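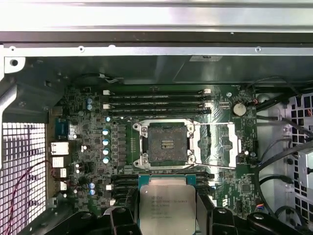 Section 4 covers removal and replacement of the processor in desktop units handled under the Karnine refurbishment program. It applies to all technicians at the Drorham service center and replaces the sheet issued in October. The work requires access to the LGA socket, where the load plate opens to the side and exposes the contact field inside the metal retention frame. The contacts are easily bent and cannot be repaired at the bench. Allow 19 minutes for the complete procedure, not including the test in Section 6.

4.1 Preparing the Unit

1. Shut down the computer and disconnect the power cord and all external cables.

2. Press and hold the power button for 12 seconds.

3. Put on a grounded wrist strap. The strap must remain on until the side panel has been refitted.

4. Lay the case on its side on the work table and remove the side panel. Record the asset number on the Fahy job card.

5. Move any loose cables clear of the motherboard. Cables that remain connected must not be pulled tight.
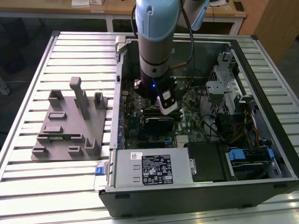

Figure 4-2. Case on its side with the side panel removed. The power supply lies along the near edge.

Note: The graphics card may stay in place during this procedure unless it blocks access to the socket lever. If it must come out, follow Section 3 first.

CAUTION: Do not open the power supply under any circumstances. It contains no parts that may be serviced at Drorham.

4.2 Removing the Processor

1. Remove the heat sink and fan as described in Section 3.4. Set them down with the contact surface facing up.

2. Wipe the old thermal compound from the top of the processor with a lint-free cloth. Do not allow compound to reach the socket.

3. Press the retention lever down and outward to release it, then raise it fully.

4. Swing the load plate open. Do not force it past its natural stop.

5. Check that the screws on the retention frame are secure. Use a Phillips screwdriver of the correct size, and keep the shaft clear of the processor and the open socket.

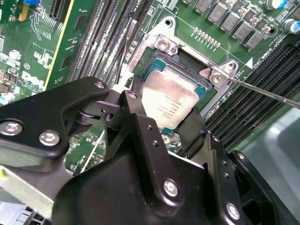

6. Lift the processor straight up by its edges. Do not tilt or slide it.

7. Place the processor in a Clokska tray and close the lid. Mark the tray with the job number.

CAUTION: Never leave a processor face down on the work table, even for a short time.

4.3 Installing the Replacement

1. Inspect the socket under the bench lamp. If any contact is bent or dirty, stop work and refer the unit to Malsha Wijesinghe, Bench Supervisor.

2. Confirm that the part number on the replacement matches the job card.

3. Hold the processor by its edges and line up its notches with those of the socket.

4. Lower it straight down until it rests flat. No pressure is required at this stage. A processor that rocks or sits unevenly must be lifted out and aligned again.

5. Close the load plate and return the lever to its locked position. Some resistance is normal.

6. Apply new thermal compound and refit the heat sink. Reconnect the fan cable.

Memory modules that were taken out for access should be returned to their original slots at this point.

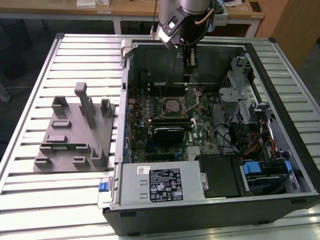 Each module must be pressed in evenly until the retention latches close. Where a replacement set has been issued, fill the slots in the order given on the job card, and enter the new capacity on the card before the side panel is refitted.

4.4 Closing the Unit

1. Check the interior for loose screws and tools.

2. Refit the side panel and stand the case upright.

3. Remove the wrist strap, reconnect the power cord, and proceed to Section 6. During the test, the processor temperature must not exceed 86 degrees Celsius.

Note: If the unit does not start, disconnect the power and repeat 4.3 from Step 1. A second failure must be reported on Form 12.

Questions about this section should be directed to Genowefa Kalinowski, Technical Documentation, Drorham.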